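4.2 Consent and background rules in home recording

Most written guidance for collecting manipulation data in private homes reads well and is hard to check. The Gavetstead protocol, which we take as our main case, has 10 rules. Two of them concern safety of the hand tool. The other eight concern what may be recorded, who must agree to it, and what has to be cleared from a room before work starts. We looked at how far the last group can be followed by a person working alone with a gripper in one hand.

Our doubts begin with the word "neutral." Rule 4 asks for a "neutral work surface free of unrelated items." No test is given for either term. Samonte and Probert, who drafted the rule in July, told us that it was meant to keep letters, medicine and family photographs out of view. That is a sensible aim, but it is not what the rule says. A strict reader would reject most beds, most kitchen counters and nearly every sofa. A relaxed reader would reject nothing. Both readings were found among the reviewers at Estrella and Urham, who were given the same 218 clips and were not told how the other site had marked them. We do not report an agreement score, as the two sites used different forms and we do not believe the numbers can be compared.

Rule 6 has the opposite problem. It is exact, but it seems to have been written for a laboratory. It requires that windows be "covered or out of view," on the grounds that an outside view may give away an address. In a small bedroom the person recording often has no such choice, and a wrist-level camera swings through a wide part of the room whenever the hand turns. Covering the window also makes the room darker, which adds blur and makes the clip less useful. The protocol does not say which loss it would prefer.

Figure 3 is typical of the material the reviewers had to judge. The cloth is the work object. The printed sheet under it is the work surface, and we see no reason to call it either neutral or not neutral. The window shows leaves and little else. Under the strict reading the clip breaks Rules 4 and 6. We find it difficult to name a person who would be harmed by it.

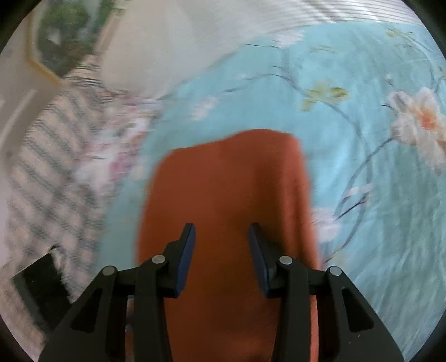

Figure 3. Open gripper over an orange cloth on a floral bedsheet, with a window at upper left.

The dark rectangular object at lower left raises a better question. It may be a phone, and a phone can show a name or a message. Its surface is unlit and plain here, but Rule 4 does not separate a blank screen from a lit one. Dimaculangan has proposed replacing "unrelated items" with "readable personal information," and we support the change. It would at least give reviewers something they can look for.

We are less convinced by the proposal from Pruvevetti to blur all backgrounds by default. It treats a drafting fault as a software task, and it would remove detail that some users of the data need.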